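Friday, January 20, 2023

Hello Janaína,

You asked for "a page or so, nothing fancy" on how the Jutby walking-map project is getting on, so I'm writing this at the kitchen table with a pot of tea and all my notes spread out. Apologies in advance if it runs over. I've got a lot to tell you!

## Where we've got to

The short version is that the survey walking is done and the drawing has started. We set out to check every public path in the parish on foot, and as of last weekend we've covered all 27 of them, including the horrid one behind the sewage works that I'd been putting off since the autumn. It's a perfectly good path once you're on it, but the stile at the lower end has lost its step and I had to be hauled over by my sister.

Most of the paths match the old council map pretty well. A few don't. The one marked as running straight across Bittencourt's top field has clearly been going round the hedge for years, and everyone uses it that way, so I've written to the rights of way office to ask which line we should print. No reply yet. I'll chase them again next week, and if we still don't know by the time we go to print I'd like to show the official line with a little note beside it.

The Jodwood section turned out lovely, by the way. I'd expected it to be the dull bit (conifers, more conifers) and there's a stretch along the stream with an old sheepfold that isn't on any map I've got. I've put it in as a stopping point on the longer loop.

## People's memories

This is the part I've enjoyed most. We held two afternoons at the library where people could come and tell us what they call places, and we came away with field names, gate names, the name of a pond that was filled in before I was born, and a long disagreement about which lane is properly called Back Lane. I've recorded both versions and I'm staying out of it.

We had 18 people at the first afternoon and fewer at the second, which clashed with the school fair – my fault, I should have checked. I'd like to do one more in March if the room is free, in the evening this time, for those who work.
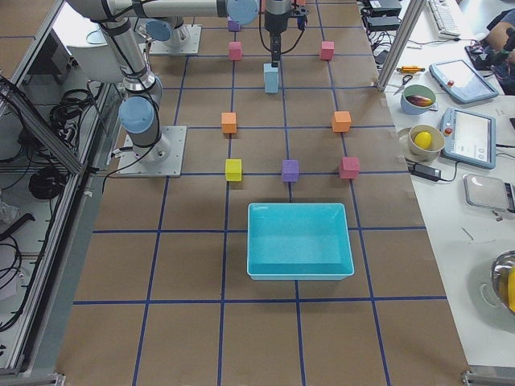
*Work table with taped grid and foam cubes*

## Drawing and printing

Juris has done the first three panels of the map in pencil and they're gorgeous. He draws hedges one by one, so he isn't quick, but I've stopped nagging him because the results are so good. He's inking the village centre now and hopes to start on the church end after that.

We've had two quotes for printing. Both firms can do a folded sheet on the tougher paper, and I'm leaning towards the dearer one as their sample survived a week in my coat pocket. The cheaper one went furry along the folds. I can send you both samples if you'd like to try them in your own pocket.

## Money

We've spent £303 so far. That's paper, inks, the library room and tea and biscuits for the two afternoons, plus a new pair of compasses for Juris after the old ones gave up. I've kept every receipt and they're in the blue envelope for you. Printing is the big cost still to come and it should fit within what's left of the grant, as long as we stick to one colour on the back.

I did go over on biscuits.

## What's been harder than I expected

The weather, mainly. I lost most of December to mud and a cold. The other thing is permissions: I'd thought we could just mention the farm shop and the pub on the map, but the pub is changing hands and the new people haven't decided what it'll be called. For now Juris is leaving a gap for the lettering.

## Next

- Third memories session, date to be fixed with the library
- Answer from rights of way about the top field
- Inking finished on the remaining panels
- A test walk of the short loop with somebody who doesn't know the village (would you fancy it? There's cake at the end)

We've already got around 70 people down for a copy, before we've even put a poster up, so I may come back to you about the size of the print run. Do ring if anything here doesn't make sense. I'm in most evenings apart from choir.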